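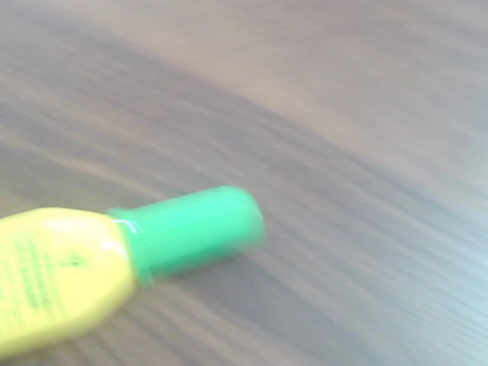 *Yellow squeeze bottle on a wooden table*

## Solving a linear congruence by hand

We want to find all whole numbers x for which

`300x ≡ 554 (mod 53)`

The sign ≡ means that both sides leave the same remainder when they are divided by 53. You need only long division and a little patience.

### Step 1. Make the numbers small

Divide each number by 53 and keep the remainder.

- 300 = 5 · 53 + 35
- 554 = 10 · 53 + 24

So the problem becomes `35x ≡ 24 (mod 53)`. The solutions are the same as before.

### Step 2. Run the Euclidean algorithm

- 53 = 1 · 35 + 18
- 35 = 1 · 18 + 17
- 18 = 1 · 17 + 1

The last remainder is 1, therefore 35 has an inverse modulo 53 and there is exactly one solution modulo 53. Do not throw away these lines, we will read them from the bottom up. 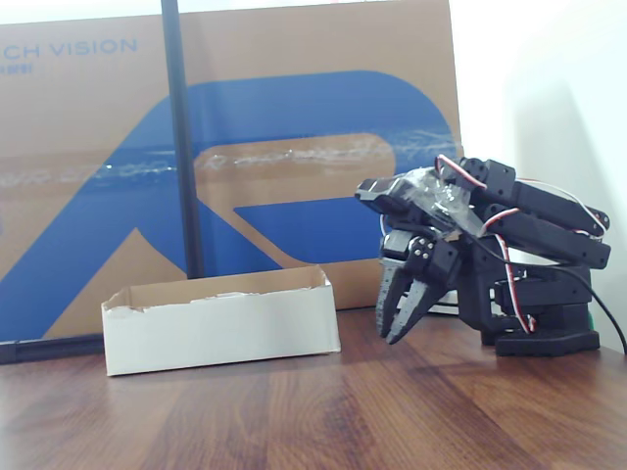

One reader asked if Step 2 can be skipped when the modulus is prime. The check for the inverse can be skipped, yes, if the coefficient is not a multiple of the prime. But you still have to find the inverse, and for this the same lines are useful.

### Step 3. Go back up

Start with the last line and replace one remainder at a time.

- 1 = 18 − 17
- 1 = 18 − (35 − 18) = 2 · 18 − 35
- 1 = 2 · (53 − 35) − 35 = 2 · 53 − 3 · 35

Modulo 53 the term 2 · 53 disappears, and we get `−3 · 35 ≡ 1`. The inverse of 35 is −3. You may also write it as 50 – I prefer −3, the multiplication is shorter.

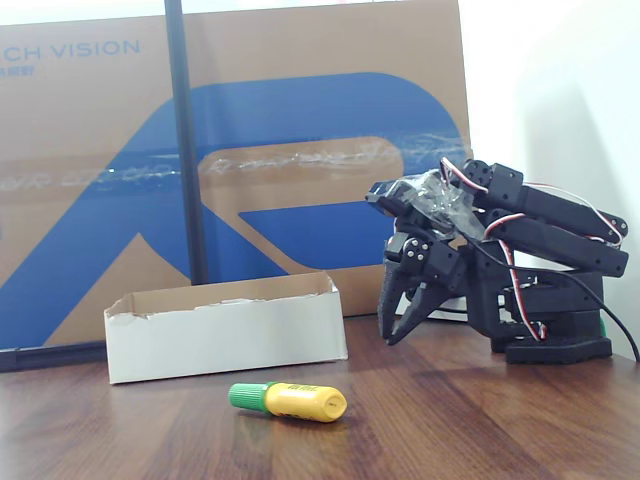
Photo: Polline

### Step 4. Multiply both sides

Multiply `35x ≡ 24` by −3:

`x ≡ −72 (mod 53)`

Add 53 two times and you have `x ≡ 34 (mod 53)`. All solutions are x = 34 + 53k, where k is any integer, also a negative one.

### Step 5. Check with the original numbers

300 · 34 = 10200, and 10200 − 554 = 9646 = 182 · 53. The difference is a multiple of 53, so the answer is correct.

If your check fails, look first at the signs in Step 3. A minus before a bracket is easily lost there – write the brackets out in full until you feel sure.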